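Temps de lecture : 2 min
Imprimer | Envoyer par e-mail

Un robot qui fait le lit, ça existe pour de vrai ?

Bonjour, mal de dos chronique, deux lits à faire tous les matins et du linge à plier. Vu passer une vidéo du Tulico, bras sur roulettes, censé tout faire dans la chambre. Budget max 800 euros. Quelqu'un a testé ? Ou j'attends encore ? Merci d'avance

Ivanyshyn
Non. Pas à ce prix. L'aspirateur oui, la tondeuse oui, le reste c'est de la démo. Les vidéos sont accélérées, regardez bien l'horloge au mur.

grasercombe
Je bosse en atelier, on a 2 bras automatisés sur une ligne d'emballage. Pièces rigides, toujours au même endroit, là ça tourne tout seul. Dès qu'on leur donne un sac souple - plantage, faut venir à la main. Donc un drap, imaginez.

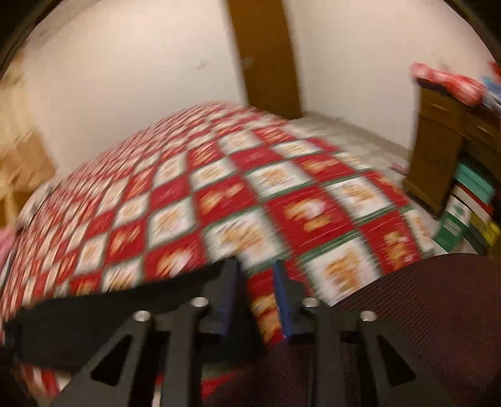
Le lit, c'est le pire cas à mon avis. Un tissu n'a pas de forme fixe, la machine doit trouver le bord, le pincer, tirer sans tout embarquer. Prenez un couvre-lit à carreaux rouges et blancs comme celui-là, bombé au milieu : les carreaux changent de taille selon la pente, certains ont un motif doré et d'autres presque rien, alors pour savoir où est le coin... Nous on le voit d'un coup d'oeil, un logiciel beaucoup moins. Et une fois le coin trouvé il faut encore faire le tour du lit, entre les meubles. Pour votre dos, prenez plutôt une couette seule, sans drap de dessus. Un geste et c'est fini. Le pliage pareil, j'attendrai encore 5 ans avant d'y mettre des sous.

Commentaires

bandivdale : Merci, la couette seule je fais ça depuis février et ça change tout

Ivanyshyn : le Tulico j'ai vu 733 euros sans la pince, méfiance

marmotte : et pour la vaiselle, quelqu'un sait ?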